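3.2 Noise exposure in shared workrooms

Earlier surveys of small workshops have measured sound at the machine and paid less attention to the rest of the room. Olaniyan and Dridier placed meters at ear height beside each workstation and reported daily averages for the operator alone. That approach works well where one person runs one machine for most of a shift. It works less well in shared rooms, where people move between benches, hold short talks, and are exposed to tools run by others.

We therefore treated the room as the unit of study. Each room was divided into a grid, and a meter was left at every grid point for 300 minutes during normal use. Readings were stored once per second and later grouped into one-minute blocks. Blocks with a missing reading were dropped. Users of the room also filled out a short form at the end of each visit, giving the tasks they had worked on and rating how hard it had been to follow speech. A total of 100 forms were returned in August, all of which were used.

Room surfaces were coded by hand. Ceilings, floors, and walls were each marked as hard, mixed, or soft, following the scheme in Kusum. Curtains and rugs were coded separately, as they were moved between visits in two of the rooms. Reverberation time was measured in octave bands with the room empty, and the value at 2,000 Hz was used in the speech model because consonants carry much of their energy near that band.

3.3 Sources other than fixed machines

Fixed machines were logged by switch state. Hand-held equipment was harder to log, as it is picked up and set down many times in a visit and is often left on a surface between uses (Figure 4). For these items we relied on the forms and on short written notes made by an observer, Amarachi Ezeani, who sat in the same place in each room. Notes were matched to the meter record by clock time. Where a note and a form disagreed, the note was kept.

Figure 4. Hand-held equipment in a shared room, with a second unit lying on a surface. 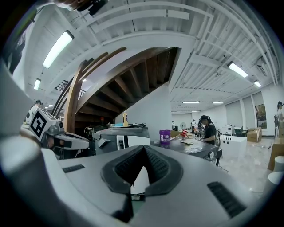

3.4 Speech model

Speech clarity at each grid point was predicted from the background level and the reverberation time. The talker was assumed to stand at the Astley reference distance and to speak at a raised but unstrained level. Predictions were then compared with the ratings on the forms. Ratings from users who had worn hearing protection for any part of the visit were handled as a separate group and are reported in Section 4.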